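Setting a pre-grasp height and release check for the two-arm table

Last revised 23 August 2022 by Noemi Marras

This guide explains how to set the hover height and the release check in Clarnix, the planning tool used on the two-arm table. It applies to tasks in which one arm handles a block while other objects remain on the table. Readers should already have completed the joint calibration and should know how to stop both arms.

Before you start

Confirm that the indicator on each arm base is green. Open the task file and check that the active arm is set to "right" and the passive arm to "hold". In hold mode the passive arm keeps its last position and still counts as an obstacle for the planner - it must not be removed from the collision model to save planning time.

Objects that are not part of the task should be entered as obstacles. A lamp needs two entries, one for the body and one for the cord. Soft toys may be entered as a single sphere.
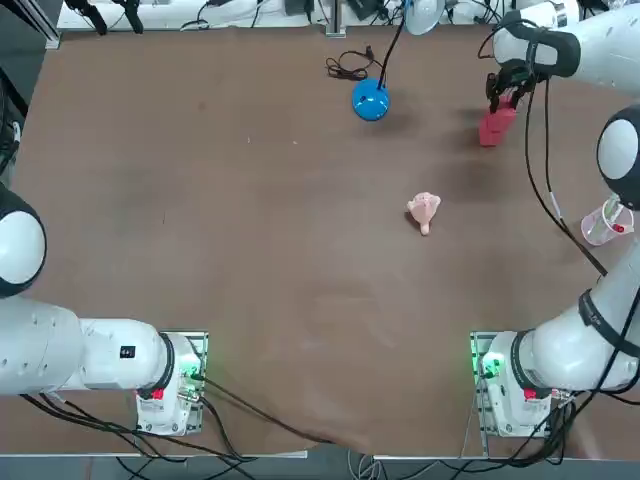 The hover height is measured from the table plane to the lowest point of the held object, and is stored in millimetres under "approach". The default value is 8. Do not measure from the fingertips. A block held low in the fingers extends below them, and the planner will then place it too near the surface.

Step 1. Load the head view and run the table plane fit. Accept the fit only if the residual is shown in green. If it is amber, clear the saved plane and run the fit again.

Step 2. Select the held object from the list and press "Attach". The tool adds the block to the gripper model, and from that point every planned path includes it.

Step 3. Request a path to the hover pose. Review it in the preview at half speed before sending it to the arm. The planner is limited to 2,000 samples per request. Where no path is found within that limit, move the goal slightly or check the obstacle list. Raising the limit rarely helps.

Step 4. Switch to the fixed view and compare it with the preview. The block outline drawn by the tool should lie on the block itself. An offset at this stage usually means that the camera transform is out of date.
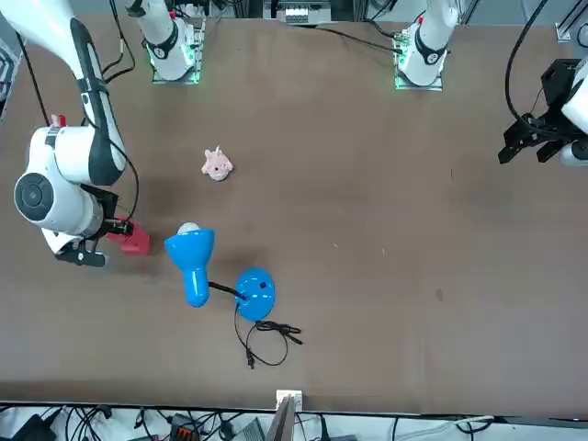

Manipulation Software Group, Drustberg Institute

Step 5. Send the descent command. Descent is a straight line along the table normal and does not use the sampling planner. The controller stops on contact when the filtered wrist force passes the threshold of 2 newtons.

Step 6. Wait for the state to change from "descending" to "placed". The release check compares the block height with the table plane and opens the fingers only when both the force and the height agree. If they disagree, the state changes to "query" and the arm holds its position until an operator answers.

Step 7. After release, press "Detach". Omitting this step leaves the block attached in the model, and the next path will be planned around an object that the gripper no longer holds.

If the check returns code 434, the height estimate has expired. Refresh the fixed view and repeat Step 6. There is no need to lift the block first.
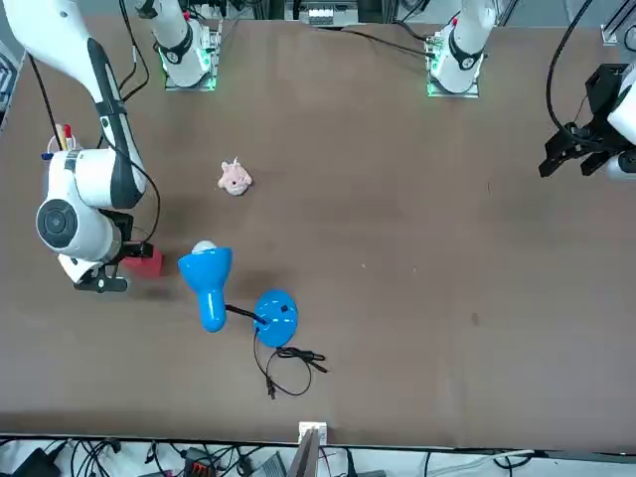
Lwazi Le Roux asks whether the force threshold should be lowered for lighter blocks, as his own tests in July gave several early stops when he tried this. The threshold should be left as it is. Early stops of that kind come from cable drag on the wrist, and a lower value makes them more frequent. Where drag is suspected, run the wrist bias routine at the hover pose and then repeat Step 5.

Saving the settings

Save the task file under a new name and record the camera transform version in the notes field. Changes to the shared defaults require the agreement of Aldo Zanetti or Katia D'Amico. Task files saved before the present release of Clarnix do not contain the release check, and must be opened and saved once before use.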